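Two-finger gripper or small suction head for clearing a tablet screen?

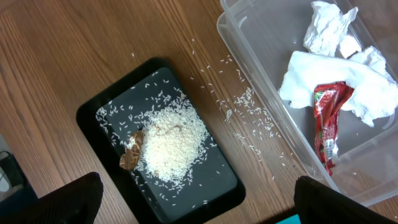 I'm trying to choose between two end tools for a tabletop arm and would like to hear from anyone who has used either for tidying jobs. The arm is a Rovetti with a wrist camera, and the job is clearing mixed rubbish off flat things into a clear plastic container. Our current test is uncooked rice heaped on a black tablet, with tissue and a red snack wrapper among the larger rubbish. The tissue and the wrapper are the easy part with the two black fingers. The rice is the trouble. The fingers have rounded tips and they close on a few grains at a time, and as often as not they push the rest outwards over the bezel and on to the wood. Once grains are on the table between the tablet and the container I have to go after those as well, and each pass spreads them further.

I have a budget of 400 pounds for this and a loan of a Mridha suction head until February. I've had it on the bench but not on the arm yet. What I want to know:

Is it worth fitting the suction head at all for something as small as rice, or will it simply block?

If I stay with fingers, is there a tip shape that works on loose grains on glass?

Does anyone change tools halfway through a job, and how much time do you lose?

I'm also having trouble with the wrist camera and the container. The walls are clear, so the table shows through the bottom of it, and the software sometimes puts the rim in the wrong place. I've lost a few drops that way. The controller is the standard one and I'd like to keep it.

I've run 87 attempts with the fingers so far. The tablet ended up clear of rice in 11 of them. I count a try as failed if there is any rice left on the screen when the arm goes home.

Posted by Terence Tindall, 26/11/2020

Teresa Patrício

I've used both kinds, on a different arm (an Irketti), so take the timings with some caution.

The suction head you've borrowed is meant for picking up one flat thing and holding it. It has a cup and a fine filter behind the cup. Rice grains will either sit across the mouth of the cup and break the seal, or go up it and stop at the filter. I tried mine with lentils and spent more time cleaning the filter than running the arm. It's also poor on tissue, as air goes straight through. It was good on wrappers as long as they had a smooth patch facing up, and a crumpled one often doesn't. So for your mix of rubbish I'd say no, unless you can swap the cup for an open nozzle and put a catch pot in the line. That turns it into a small vacuum cleaner, and then it does rice very well, but you need more airflow than the loan unit is likely to give.

On the fingers, don't try to grasp the rice. Print or cut a pair of flat tips with a straight lower edge, as wide as you can manage without hitting the container when you go in to drop. Put a strip of soft silicone on the edge so it follows the glass. Then use them as two small scrapers: open wide, go down either side of the heap, close slowly, lift with the edges pressed together. You'll still leave single grains behind. For those I close the fingers and sweep everything to one corner of the screen before the last pick. Start the sweep from the outside of the spread and work inwards. If you start at the heap you push grains over the edge, and I think that's what you're getting now.

Slow the closing speed right down as well. Mine was at the factory setting for weeks and it was flicking grains off the screen. With the wide tips and the lower speed I needed fewer passes, though I didn't keep proper figures.

Check the downward force before you do any of this on a tablet you care about. I'd use a sheet of glass first.

For the clear container, put a band of matt tape along the outside of the rim. Masking tape is fine. The camera then has an edge to find and you don't need to touch the controller. If you aren't allowed to mark the container, fix its position on the table and drop to a taught point instead. Reflections on the walls will move with the lamp, so keep the lamp where it is between runs.

As for changing tools, with a manual plate it takes me 2 minutes plus a check of the tool offset. I wouldn't do it in the middle of a job. An automatic changer would use up most of your budget and adds weight at the wrist.

derbridge_bench

suction is useless for rice, had the same thing here. get wider fingers. or just tip the tablet up over the box, if the arm can hold the weight, that gets most of it in one go

Terence Tindall

Thanks both. I can't tip the tablet, it has to stay flat on the table for this test. I've put masking tape round the rim and the rim position is steadier, I'll leave that on. Going to cut some flat tips from sheet first and see how the silicone edge behaves on glass before I pay for anything. Teresa, how thick was your silicone strip, and did you glue it or clamp it?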